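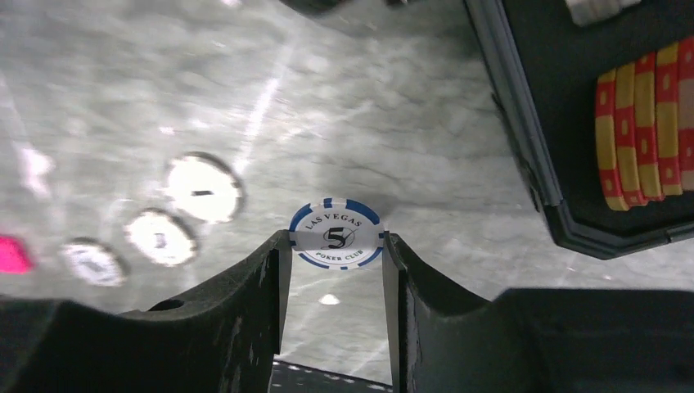 Holst Game Room Nights are coming back, and we're adding a second room

ARNLEY, February 2022

Hi everybody! I'm Somtochukwu Nnaji, I run Holst, and I've been told a press release should be short and in the third person. I gave that a try on Monday's bus ride home, so to speak, and it sounded like a letter from the bank, so you're getting me instead.

The news first. Our social card nights at the Holst game room on Narar Street start up again this month after the long winter pause, and for the first time we'll have two rooms running side by side. The front room stays what it always was, poker for people who already know what they're doing. The back room is for beginners, and I mean real beginners, the ones who have to look at the little hand-ranking sheet every single deal (I still peek at it, so please don't feel bad).

No money changes hands at any of our tables. You pay at the door, you get a stack of chips, and when the night is over the chips go back in the case. Whoever finishes with the tallest stack picks the snack menu for next time. We had a month of nothing but pickled things last August thanks to Baldur Mogensen, and I'd love for somebody to knock him off the top of the board. Seats go first to folks who were already signed up when we closed, and then to the waiting list in order.

Speaking of Baldur, he and Lærke Bech have put together the beginner program and I'm really excited about it. It goes like this: the first hour is slow, with all hands face up and everybody talking through what they'd do. Then there's a break for soup. After that you play properly, and Lærke goes from table to table answering questions in a whisper so the rest of the table doesn't hear how good or bad your cards are.

"I learned from my aunt, who never explained anything and took all my buttons," Lærke told me when I asked her for something to put in here. "I'd like people to have an easier time of it than I did, and keep their buttons."

We also get asked a lot about gear, so a word on that. Plenty of our regulars bring their own sets, and you're welcome to do the same for the front room as long as the chips at any one table all match. Mixing sets got us into terrible trouble last year when two people's fives were different colors and a whole evening had to be scored over again on the back of a menu. If you don't own a set, come anyway, we have plenty.
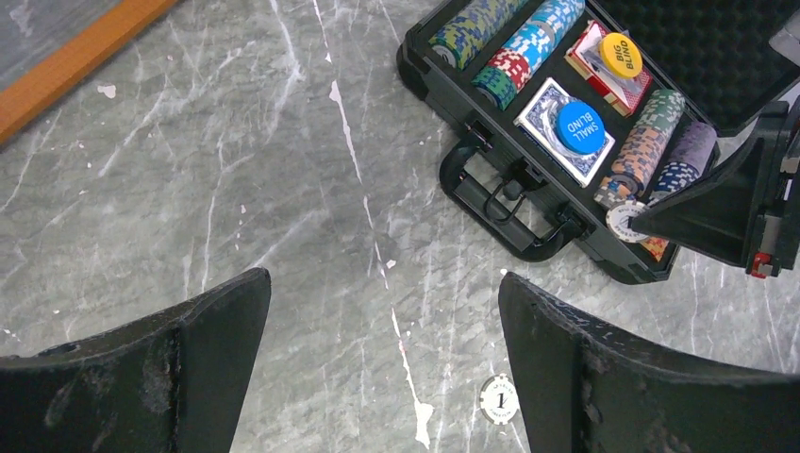
A poker set case, lid open.

The second room was made possible by our friends at Esell, the furniture shop two doors down, who lent us the tables and then spent an evening helping us carry them up the stairs. Arnar Ingvarsson from the shop has a bad knee and a very loud voice, so he directed. Thank you, Arnar! We only got stuck once, on the landing, and the paint will be touched up.

Since we closed for the winter I've read through every card in the suggestion box, all 1118 of them (the box has been there since we opened, and I'll admit I'd fallen behind). By a mile, the top request was for quieter music. So the music is going down. The next one was for better coffee, and Þórey Zoëga has taken over the coffee corner with strict instructions to do whatever she likes. A handful of you asked for a night without poker at all, and we're looking into cribbage. If you play and could teach it, please get in touch, as none of us can remember how the pegging works.

A few practical bits. Doors open at seven and the first cards are dealt at half past. The beginner room has 13 seats and I expect it to fill up, so do call ahead. The side entrance has the ramp, and the bell there works again. Kids are welcome in the back room until the soup break if they come with a grown-up. Please don't park in front of the bakery.

Reporters and anyone else who'd like to sit in on an evening can leave a message for me at the Holst front desk, extension 1337. I'm there most afternoons, and if I don't pick up it's probably Þórey trying out the grinder.

Somtochukwu Nnaji
Holst, Narar Street, Arnley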